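# New suture pads at the Cinelmont skills room

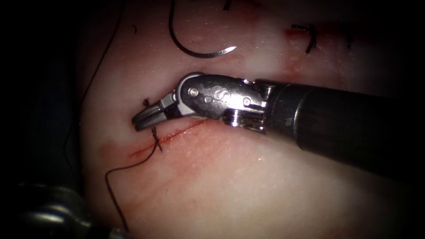
## Softer pink, same old knots

I got over to Cinelmont on March 10, 2018 to see the new practice pads from Dresto, and I'm a little jealous of the folks training there! They're pale pink with a bit of a shine, and the one I looked at had a thin red cut running across it on a diagonal, with dark thread through the tissue near the edge of the wound. The room ordered 70 of them (my old class shared 2, and we fought over those). Evening stitching practice starts in November, and sign-up is at the Barrios front desk.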